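June 6, 2023

Flowers and a cup, again
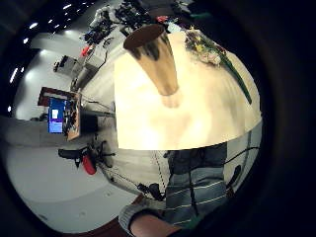 The tall tan cup and the flowers, on the big pale table at Lakholm.

I have been reading the Karnora book on keeping a home and I am not convinced by a word of it. Chapter 6 says that a table should hold one living thing and one useful thing, and that everything else is noise. On page 131 the writer claims her whole life changed when she took the fruit bowl away. I don't believe her. I think she bought a smaller fruit bowl.

Still, I said in March that I would try each chapter before I was rude about it, so I have been trying this one. The useful thing is the tall cup, tan with the dark brown rim and streaks down the sides. The living thing is the bunch of flowers, pale pink and white and yellow. Whether cut flowers count as living is a question the book steps round. I would say they don't, or not for long, and if they do then so does the parsley.

The table is too big for two things. That is my main complaint. On a cream top that size a cup and a bunch of flowers look as if they are waiting for a removal van. At Elholm we had a little square table with a wobble and you couldn't have put the two of them down without moving the butter, and I never felt my life needed changing there.

The other complaint is about putting flowers in the cup. The book is very keen on "letting a vessel surprise you". I have been surprised by vessels before and it meant a towel on the floor. The cup is tall enough, I'll give it that, but it is narrower at the bottom than at the top and I don't trust it to stand up with a long stem leaning out one side. The pink ones are heavy in the head. I could cut the stems down, but then why pay for long stems? Mets charge more for them, and I notice the bunch is always bulked out with dark leafy stuff that I end up picking off.

So that is the choice. Either the cup is for drinking from and the flowers go in the jug, in which case there are three things on the table and I have failed chapter 6. Or the flowers go in the cup and I drink out of the ugly green mug, and nothing useful is left on the table at all. I went over this twice with my tea and got nowhere.

What does annoy me is that the colours are nice together. The brown rim does something for the pink. I would not have put them side by side if the book hadn't nagged me into it, and I don't like owing it that. I will not be writing it in the margin.

Chapter 7 is about cushions. It says nobody needs more than 2 and I have already counted the ones on the settee and shut the book. I can put up with a bare table for a week. I am not giving cushions away on the word of a woman who irons her tea towels.

Jug is on the top shelf behind the cake tins. Get it down tomorrow, and see if there is any of that flower food left from last time, although I have never seen it make the slightest difference. Also need milk, and string for the beans.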